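アーステッド技術センター　設備計画ギャラリー
把持ロボット導入計画（ストーンクーム計画）

ホーム ＞ センター概要 ＞ 設備計画 ＞ ギャラリー

はじめに
アーステッド技術センターでは、次年度の設備更新にあたり、小物品の取り扱いを担う把持ロボットの導入を計画しております。本ページは、計画の検討内容を所内各部門および共同利用機関の皆様にご覧いただくためのものです。予算の考え方、機種選定の条件、設置場所の準備状況を掲載し、あわせて検討作業の画面を掲げます。
掲載内容は5月の設備計画会議に提出した資料に基づいています。見積金額の内訳のうち、取引先との協議が続いている項目は掲載しておりません。

計画の対象
対象となる作業は、試料受付室における小箱および小型容器の移動です。現在は受付担当者が棚から作業台へ、作業台から搬送用の台車へと手作業で移しております。受付が集中する時間帯には、登録作業と移動作業が同じ担当者に重なり、登録の遅れが生じています。
導入するのはアーム2台と、それぞれに取り付ける平行開閉式のグリッパーです。1台を受付側の作業台に、もう1台を保管室側に配置します。両者は同一機種とし、消耗部品と予備のフィンガーを共用できるようにします。異なる機種を組み合わせる案も検討しましたが、保守契約が別々になること、操作教育の資料を二重に整備する必要があることから、採用を見送りました。
床置きの大型容器、ガラス製の長尺器具、および冷凍保管品は対象に含みません。これらについては従来どおりの手順で取り扱います。

予算の枠組み
本計画の初年度予算は2,717万円です。この金額には、アーム本体、グリッパー、制御装置、架台、安全柵、据付工事、操作教育の費用を含みます。床の補修と電源の増設は施設管理費から支出するため、上記には含まれておりません。
予算案の作成にあたっては、本体価格のみで比較を行わず、稼働開始までに必要となる支出をすべて同じ表に並べる方式を採りました。過去の設備更新では、架台と配線の費用が契約後に追加となり、年度途中で他の事業から経費を振り替えた経緯があります。今回は仕様書の段階で架台の図面を添付し、各社に同一条件での見積りを依頼しています。
フィンガーは消耗品として計上します。把持面の摩耗だけでなく、接触による先端の損傷も見込み、交換用の一式を本体と同時に購入します。次年度以降の交換分については運営費に計上し、設備費からは支出いたしません。
予算管理は経理課のソーチャ・レニハンが担当しています。部門負担金の算定方法に関する照会は、同課の設備予算係で受け付けます。

機種の選定
候補は、パラシオス社とアルトデン社からそれぞれ提案を受けた構成です。仕様書では以下の項目を必須条件としました。

可搬質量　最も重い試料箱に対し、余裕をもって保持できること
把持動作　開口幅を数値で指定でき、途中の位置で停止できること
可搬物の落下防止　停電時に把持状態を維持できること
模擬動作　実機の納入前に、同じ制御プログラムを計算機上で動かせること
保守　部品供給の期間および代替機の貸出条件が書面で示されること
教育　所内の担当者が日常点検を単独で行える水準まで指導すること

このうち模擬動作の条件は、昨年度までの仕様書にはなかった項目です。納入後に届かない位置や干渉する位置が見つかった場合、架台の作り直しに費用と期間を要します。計算機上で配置をあらかじめ確かめておけば、架台の発注前に寸法を修正できます。この条件の追加は、技術課のテアノ・セオドラコプロスの提案によるものです。
価格と技術の評価は別々の審査員が行い、技術評価が終わるまで価格票は開封しません。技術評価では、カタログに記載された最高速度や最大可搬質量を加点の対象とせず、試料受付室の作業条件における適否を評価します。

設置場所の準備
受付室の床については、施設課が水平度と耐荷重の調査を行いました。架台の固定位置には補修を要する箇所があり、据付前に工事を完了する予定です。補修中は受付窓口を東側の仮設カウンターに移します。
照明については、作業台の面で1,000ルクスを確保する計画です。現状の照度では、箱の縁とラベルの読み取りに用いるカメラの調整に時間を要することが、実地調査で指摘されました。増設する器具の配置図は施設課で閲覧できます。
騒音については、隣接する分析室から事前の確認を求められています。提案各社には、通常運転時の測定値の提出を依頼しました。分析室との協議は、施設課のアポリナル・ビジャセニョールが窓口となって進めております。
据付工事は、通常業務への影響を避けるため、原則として土曜日に実施します。工事車両は北門から入構し、荷さばき場を使用します。当日の一般駐車はご遠慮ください。

ギャラリー：配置検討の画面 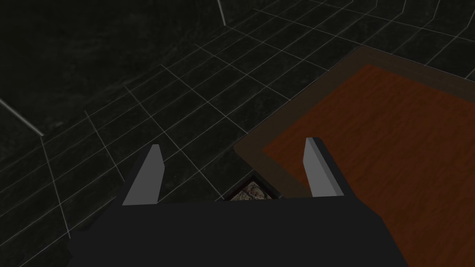

机上作業と床面作業の境界は、架台の高さと設置位置を決めるうえで費用に直接影響する検討項目です。架台を高くすれば作業台の奥まで手が届きやすくなりますが、床に近い物品への到達には、より長いアームが必要となります。画面では、開いた2本のフィンガーのうち左側がタイル床の上方に、右側が木製テーブルの縁の上方に位置しており、小箱はテーブルの角のすぐ脇、床の上に置かれています。このような位置の物品を対象とするかどうかによって、見積りに含めるアームの長さと安全柵の範囲が変わります。

検討結果の予算への反映
配置検討で確認した事項は、技術課が所定の様式にまとめ、見積依頼書の別紙として各社に送付します。別紙には、物品の置き場所、接近の方向、フィンガーの開口幅、周囲の家具との間隔を記載します。各社からの回答で追加費用が示された場合には、運用手順の変更で対応できるかどうかを先に検討し、対応できないものに限って予算の修正を申請します。
床に置かれた小箱の扱いについては、受付課と技術課で意見が分かれています。受付課は、繁忙時に床へ仮置きする場合があるとして対象に含めることを希望しています。技術課は、低い棚を設けて床への仮置きをなくす案を示しました。棚の費用はアームの変更に比べて小さく、現在は棚の案を基本として見積りを取り直しているところです。受付課のホデリーヴェ・スミッツが、仮置きの頻度を時間帯別に記録しています。

運用開始までの予定
契約締結後、架台の製作、床の補修、据付、操作教育の順に進めます。据付完了から6か月間を試行期間とし、この間は手作業の手順も維持します。試行期間中に発生した停止、把持のやり直し、部品交換はすべて記録し、翌年度の保守費を算定する際の資料とします。
試行期間の終了後、受付課、技術課、経理課が合同で評価を行います。評価の項目は、登録作業の待ち時間、担当者の作業負担、消耗部品の使用量、保守対応に要した日数です。対象作業の拡大については、この評価の後に改めて予算要求を行うものとし、本計画の予算からは支出しません。

資料の閲覧について
仕様書、架台図面、照明配置図の写しは、設備計画室の窓口で閲覧できます。共同利用機関の方は、所属機関の利用責任者を通じてお申し込みください。提案各社の価格に関する資料は、契約締結まで公開いたしません。
本ページに掲載した図版および文章の転載を希望される場合は、事前に設備計画室までご連絡ください。

アーステッド技術センター　設備計画室
室長　オティリー・チューリヒャー

関連ページ
設備計画会議　議事要旨
試料受付室　利用案内
共同利用機関向け　負担金の算定方法
施設課からのお知らせ（床補修工事に伴う窓口の移動）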